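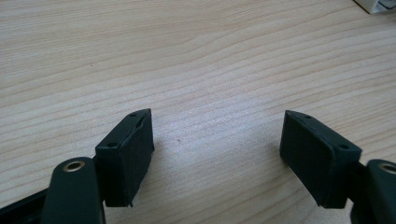

Weeding the shelves before winter

Tuesday, May 15, 2018

I started weeding the fiction shelves last week and I'm a bit over halfway. For anyone who doesn't work in a school library, weeding is taking out the books that have had their day. It's the job I put off most, and I put it off all through February because the start of the school year is no time to be pulling books down.

The catalogue says we have 908 fiction titles. The real number is lower, as a few have walked. I'm doing it by author surname, a bay at a time, mostly in the half hour after the last bell when the bus kids are gone and the room is quiet.

My rules are pretty simple. If a book hasn't been borrowed in five years it comes off the shelf for a look. If it smells, or the pages are coming away from the spine, it goes. If there are three copies and one is falling apart, I keep the best two. Anything by a local author stays, whatever the borrowing record says. That last one isn't in the policy, it's only what I do.

The borrowing record is useful but it doesn't tell you everything. We changed library systems a few years ago and the old loans didn't all come across, so there are books that look as if they've never left the building. I opened one of those on Thursday and it had a chip packet for a bookmark and somebody's spelling list in the back. Kids also read things in the beanbags and put them back without borrowing them. The joke books get hammered and the computer thinks they're untouched.

So far I've taken out 80 books. That sounds like a lot when you see them stacked on a trolley, and the first person who walked past did ask me what was going on. People don't like seeing books leave a library. I understand it, I felt the same way when I started. But the shelves were so tight that the Year 3s couldn't get a book out without bringing the neighbours with it, and they certainly couldn't get one back in. Now there's room at the end of each shelf to stand one facing out, and the ones I've faced out have all gone home with somebody.

Crescencio Paredes taught me that years ago, when I was new and he had the library at my first school. He faced out anything he wanted read and he didn't put up a sign or make a fuss about it. He also wrote the date in pencil inside the back cover every time he decided to keep a book at weeding time, so he'd know how many chances it had been given. I've found I do the same. There's one old novel in the P bay with four pencil dates in it, three of them mine. It stayed again this year. I can't give you a good reason.

The withdrawn books get stamped and sorted into piles. The ones in decent shape go on a free table outside the office on Friday mornings. The next lot go to the art room for collage and for those folded hedgehogs. What's left goes in the recycling, with the plastic covering cut off first, and that part is slow. I've got a better pair of scissors now, so it's not as bad as last time.

I've also been trying to work out what to do about series. We have a lot of part series, where book one is missing and books two to nine are sitting there in perfect condition because no child will start at two. It's cheaper to buy one missing book than to throw out eight, but only if somebody still wants to read them. I asked the Tuesday lunch group to go through the list with me and they were very firm. They saved two series and let the rest go, and they had a long argument over the one with the horses. The horses are staying until the end of next term. 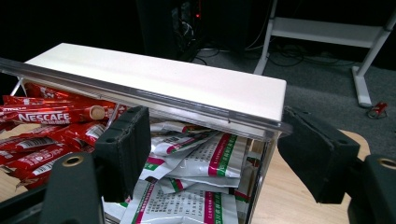

The other thing with series is the labels. At the moment I write the number on a white dot and stick it on the spine, and the dots fall off. I've tried taping over them and the tape goes yellow. If you've found a dot that stays on a book that gets carried around in a schoolbag with a banana, please leave the brand in the comments.

Once fiction is done I'll move on to non-fiction, and that's a different sort of job. With a story you can argue about whether it's still any good. With a book about computers that has a floppy disk on the cover there isn't much to argue about. The space books need going through too, and I already know the countries section is bad. We have an atlas in there that I'd rather the kids didn't use for homework. I did a quick count of the animals shelf while I was waiting for the kettle and there are 24 books on sharks. Every one of them is borrowed all the time, so they can stay where they are.

I'd like to spend some of this year's budget on graphic novels. There's a waiting list for nearly all the ones we have, and some of the teachers are still not sure they count as reading. I've had this talk with parents too. My view is that a kid who takes home 7 graphic novels in a fortnight is a kid who is reading, and I'm happy to show anyone the loans. I've had a couple of boys move across to chapter books this year without any push from me, and I've had a couple who haven't, and they're still coming in at lunch.

Book club orders are due back on Friday, by the way, if you're one of our families. Please put the money in the envelope and write your child's name and class on it. I had one come in last term with just "Mum" on the front.

I'm hoping to get through M to R by the end of the week. S is our biggest bay and I'm leaving it for a day when I've had a decent lunch. If the weather holds I'll put the free table out under the covered way on Friday – come early if you want the cookbooks.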